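Un brazo en la encimera: normas de convivencia para quien quiera que le doblen los trapos

Trucos de casa · Actualizado el 2023-12-06

Quien mete un brazo robótico en casa para doblar trapos descubre pronto que doblar trapos era lo fácil. Lo difícil es el reglamento. En el nuestro, un Kavus de sobremesa, hay 16 reglas pegadas con imán a la nevera, de las que se cumplen unas cuantas y se discuten todas. Copio las que han sobrevivido desde febrero.

Antes de encender

Despejar la encimera dentro del alcance del brazo, y un palmo más. El alcance se mide con el brazo estirado del todo, no con el brazo recogido y cara de buena persona. Cuchillos, vasos y el móvil, fuera.

Fijar el carril o la base y tirar de él con la mano. Si se mueve con la mano, se moverá con el brazo, y con más ganas.

La parada de emergencia se deja al lado de quien mira. Detrás de la tostadora no cuenta como «al lado».

Mangas remangadas, pelo recogido, nada de collares largos. El delantal con lazo delante también pasa a la espalda.

Los cables sueltos se revisan con la máquina desconectada. Si alguno roza el canto de la piedra o se tensa al girar la muñeca, no se arranca hasta recolocarlo.

Con la tela ya cogida

Las telas finas piden poca fuerza y poca velocidad. Empezamos en 28, que en el menú de Kavus es un número sin unidad y sin explicación, y solo subimos si la tela se escurre. El máximo es 300. No sé para qué sirve el 300 y prefiero seguir así.

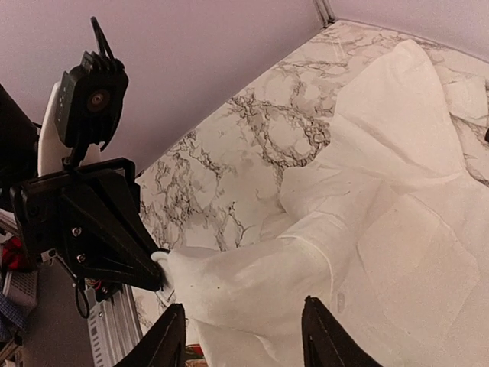 La tela blanca, pellizcada entre los dedos de la pinza, sobre la superficie con dibujo de mármol.

Con tela entre los dedos de la pinza no se meten los de uno. Ni para alisar una arruga, ni «un segundito». Se pulsa la pausa, se espera a que el brazo esté quieto y entonces se alisa lo que haga falta — la arruga no va a ninguna parte.

Si el trapo se retuerce, tampoco se tira de él. Pausa, abrir la pinza desde el mando, recolocar. Tirar solo sirve para sacar hilos y, en el caso de mi mantel Lustow, para tener un mantel con flecos que no pedí.

Una persona manda y las demás miran. Con 2 personas dando órdenes, el brazo obedece a la última, que suele ser la que no estaba atenta.

Al terminar

Pinza vacía, brazo en reposo, enchufe fuera. En ese orden.

Los dedos se limpian con un paño apenas húmedo y se secan. El limpiagrasas Laur, magnífico para la campana, se queda en la campana. La lente de la cámara lleva su propia gamuza, que no es la de las gafas aunque lo parezca.

Apuntar en la libreta cualquier ruido nuevo. «Hace cosas raras» no es un apunte.

Las telas con botones, corchetes o cremallera se siguen doblando a mano, igual que las sábanas bajeras, para las que no hay norma, máquina ni ser humano que valga.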